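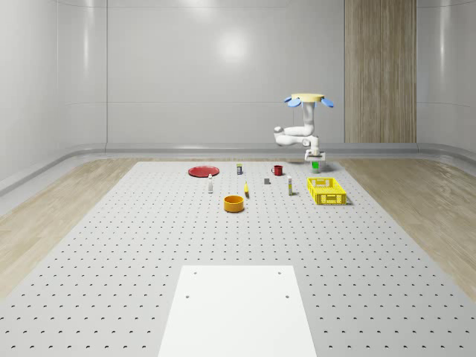 見学会で映していたシミュレーション画面。緑の物体の位置にグリッパーが下りている

ホーム 質問一覧 カテゴリ 回答募集中 ログイン

シミュレーションのデモは実機の参考になりますか
投稿者:ストーブ係 2024年1月24日

Mollthorpeの見学会に行ってきました。食品の小分けをしている小さな会社で、ロボットの導入を検討しています。実機が動くところを見られると思っていたのですが、内容は画面上のデモが中心でした。穴の並んだ台に皿、マグカップ、ボウル、黄色いかごなどが置いてあり、白いアームで扱うというものです。

担当の方の説明では、同じ作業を条件を変えて3000回試しているそうです。参加費は無料、時間は2時間でした。3月に社内で報告するのですが、こういうデモをどこまで信用してよいのか分かりません。見るべき点があれば教えてください。

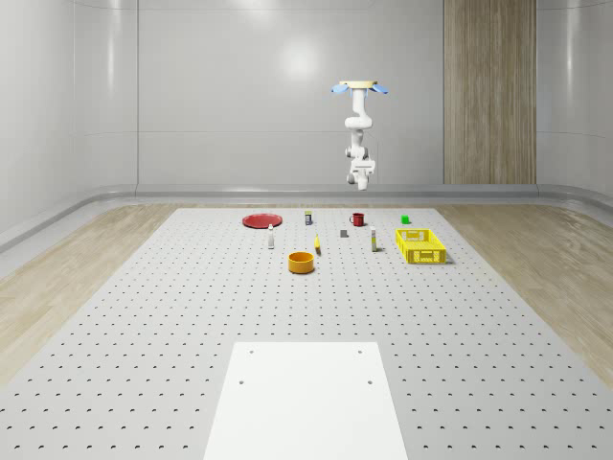
同じ台の別の画面。アームは台の上方にあり、何もつかんでいない

Mwangi Rugemalira
以前、装置の立ち上げをしていました。段取りや届く範囲の確認なら、シミュレーションで十分役に立ちます。箱の縁にアームが当たるかどうかなどは、実機の前に分かります。

あてにしにくいのは、つかんだときの滑りと、柔らかい物の変形です。小分けの袋を扱うなら、そこは実物で試すしかありません。先方には次のことを聞いてください。

・3000回のうち失敗は何回で、どんな失敗か
・物の位置を毎回変えているか
・実機でも同じ試験をしたか

それから、全体の画面だけでなく手元の視点も見せてもらうといいです。
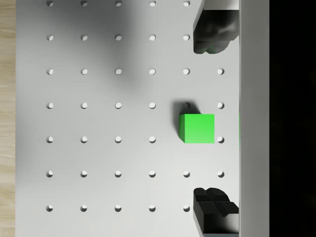

指の開き幅と対象物の大きさの関係は、手元の視点のほうがずっと確かめやすいです。御社の袋の寸法を先に渡しておけば、話が早いと思います。報告書には、画面で確認したことと実物で確認したことを分けて書いてください。

Lai-ching Ho
うちはSkorellの見学会に行きましたが、実機でした。会社によるのでは。サンプルを持ち込めるか電話で聞けばいいと思います。

ストーブ係
お二人ともありがとうございます。失敗の回数は聞いていませんでした。袋の寸法を測って、先方に問い合わせます。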